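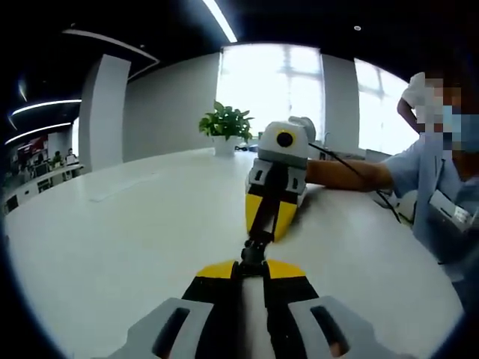 Okus is a calibration method for paired hand-held grippers, released with its code by the Ketlow project in May. It takes two wide-angle wrist views recorded at the same moment and solves for where each tool was relative to the other, with no markers on the tools or in the room. The hard input is a pose where the fingers of one gripper come up against the fingers of the other, black and yellow against black and yellow, over a plain white tabletop with bright windows behind it. Most feature trackers do badly on that kind of input. The table offers few corners, the windows are blown out, and the two sets of fingers look nearly alike. I tested release 2 against our existing pipeline, which uses Hollis for single-gripper tracking and merges the two trajectories afterward.

Setup
Installation took one command and a driver downgrade. The lens model is a fisheye with a full vignette mask, and the mask has to be generated once per lens. The default mask cut too far into the corners on our units. Editing it by hand is documented on the last page of the manual and works as described.

Method
Okus runs in two passes. The first tracks each gripper separately against the static background. In our room that means pillars, desk rows and ceiling lights, since the tabletop contributes very little. The second pass looks for segments where one camera sees the other tool, fits the visible housing to a model, and uses that fit to pull the two trajectories into a common coordinate system. A small target between the fingertips, such as the black plastic buckle- or clip-like object on the open tabletop in the next view, is ignored in both passes. The object never enters the solution, and users who want object pose will need a separate tool.
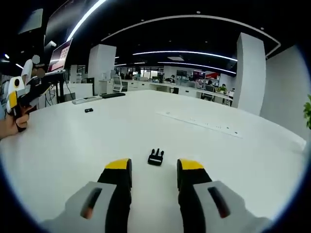
Results
I ran 300 paired recordings through both pipelines. Okus returned a solution for all but 18. The Hollis merge failed more often, mainly on recordings where both grippers stayed low over the table. The failures in Okus were of one type: the second tool stayed near the rim of the lens, where the housing fit is weakest. The log reports these clearly and does not write a trajectory file, which I prefer to a bad file.

Accuracy was checked on 100 recordings that began and ended in a fixed docking jig. Closing error was lower with Okus in every gripper-to-gripper segment. For single-gripper motion I found no useful difference, and Hollis is faster.

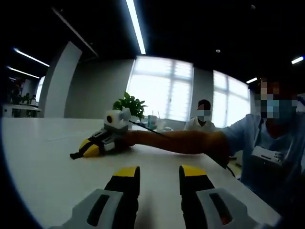
Second gripper at left center, yellow finger pad toward the viewer, cable running up and to the right.

Limitations
The housing model covers only the stock shell. A changed camera cover or an added bracket shifts the fit, and the software gives no warning. People in view are masked before tracking, but a forearm behind the tool sometimes leaves a ragged edge that the fit treats as housing. Cables had no measurable effect. Memory use is high in the second pass, and long recordings should be split.

Okus also needs synchronized clocks. The Minby sync board handled this without trouble. Software time stamps alone were not good enough.

Verdict
Recommended for two-handed work where the grippers pass objects or meet. Labs that record with one gripper can stay with Hollis. I would wait for the next release if your tools have modified shells.

Reviewed 7/1/24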